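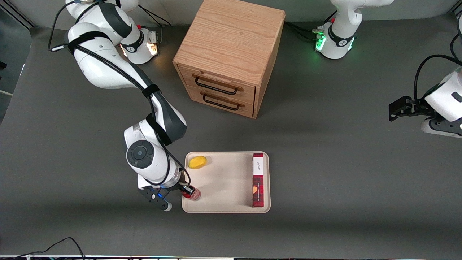
Come work the link desk with me at Rekwood

Hi, I'm Noémi Bakos, and I run the support side of Rekwood. We sell and look after satellite internet for fishing boats, small ferries and a handful of research vessels. Since December we've had 29 new boats come on, and my inbox is a mess, so I'm hiring 2 people!

You'd be answering calls and chats from crews whose connection has dropped, checking signal logs, and talking a tired deckhand through restarting a modem in bad weather (you'll get good at this fast). There's a bit of billing too - mostly explaining data plans. We use Ramitz for tickets and I'll teach you all of it.

I'd love somebody who knows basic networking and stays calm on the phone. Sea time is great but I had none when I started. Spanish or Portuguese would make me very happy.

Shifts are four days on, three off, and one weekend a month. You can work from home after training, and there's a $3000 signing bonus plus $300 toward a desk and chair.

Send me your resume and a few lines about yourself by 20th January. No cover letter please - just write like you'd write to a coworker.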